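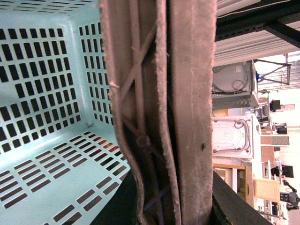 Beige felt, frayed along the edges.

About Zavurance

Zavurance is a dry goods grocer in Kukadholm. Beans, grains, flour, tea, spices, sold by weight. Been going long enough that people ask how it started, so we finally wrote it down.

Started by Zoriana Stetsiuk, who used to buy for a bakery and got tired of seeing good buckwheat only come in sacks nobody at home could lift. First season was a market table and a borrowed scale. Then the shop came up for rent on Pasichnyk — number 66, green door, ring if it sticks.

We have two rooms. Front one is the shop. Back one is where everything gets weighed and bagged, and where the mill lives. Mill runs mornings only, the neighbors upstairs were very nice about it but there are limits.

What we sell

80 bins at the moment. Most stay the same all year. Lentils (red, brown, the small black ones), rye, barley, three or four rices depending on the shipment, split peas. Spices we grind in small batches so if the jar looks low it's probably fresh. New crop buckwheat comes in September and goes fast, put your name on the sheet.

No fresh produce. No dairy. People ask. Kedia across the street does both and does them well, go see them. 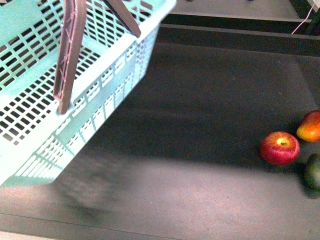

Last changed: November 12, 2018

How it works

Bring your own jar or bag, or take one of our paper ones. Weigh it empty first, write the number on it, fill it, come to the counter. If you forget to weigh it we'll guess and guess in your favor. Tell us about nut allergies BEFORE we scoop please — the bins are next to each other and the scoops do wander.

Deliveries: two routes, one on each side of the river. Order by noon, it goes out the next morning. Heavy orders are fine, steep stairs less so, leave a note if you have them. We don't deliver single spice packets anymore, sorry.

Where it comes from

Mostly farms we can drive to. Rice, tea and pepper obviously not. Origin is on the bin label along with the date we opened the sack. If a label is missing ask, somebody will know or will go and look it up. We taste a sample before we buy, and have sent back more rye than we'd like too admit.

Cooking evenings

Started as a one-off about what to do with split peas. Now they happen most months in the back room. Small groups, you eat what you make, bring an apron and a container. Sign up at the counter, not by email, the email list got into a mess and we havent fixed it.

Restaurants and cafes

Yes we do wholesale. Price list on request. Ask for Zoriana, mornings are best but talk loud, the mill is on.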